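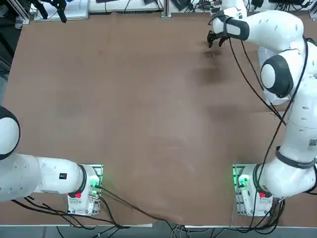 Ermanno Greco wrote in after the April newsletter to say that the new parking rules on Valdebenito Street are harder on shift workers than on anyone else. He gets home at 1 a.m. and the free spaces are gone by then. Several other readers made the same point, so this item goes over how the permit plan works and what is still open to change.

The plan covers the six blocks between the Skino building and the river. Each household can buy one permit at $100 a year. A second permit costs the same, but you go on a list for it, and households without a driveway are taken first. The city mailed 2,335 letters to addresses in the zone and got 551 applications back before the early deadline. Late applications are still being accepted at the front desk of the library.

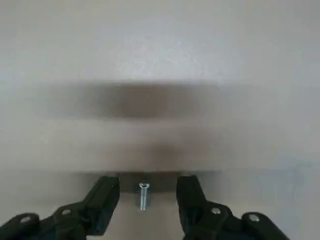 Do visitors need a permit? Guests can park for up to three hours without one between 8 a.m. and 6 p.m., and after that they need a day pass, which any resident can print at home. Each household gets 20 passes a year at no charge. Home health aides and other caregivers have their own card, and the form for it is on the back of the main application.

The evening hours are where most of the complaints come from. The zone has 1,562 marked spaces, but the ones on the east side are also open to customers of the Bandance hall until midnight. On show nights that side fills up by seven. The parking office says it is willing to look at an earlier cutoff — 10 p.m. has been mentioned — if enough people on those blocks ask for it in writing. Letters should give your block and the hours you usually come home. You don't need to use a form.
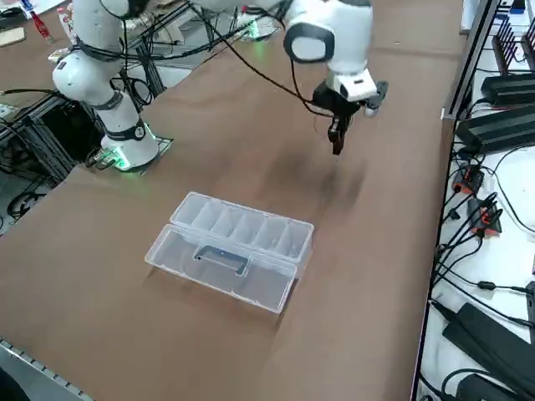

When does ticketing start? Officers will leave paper warnings for the first month, and fines begin after that. A warning does not go on your record and you don't have to answer it. If you have applied and your sticker hasn't come, leave a copy of your receipt on the dashboard.

Street sweeping stays on its old schedule, and a permit does not excuse you from moving your car for it.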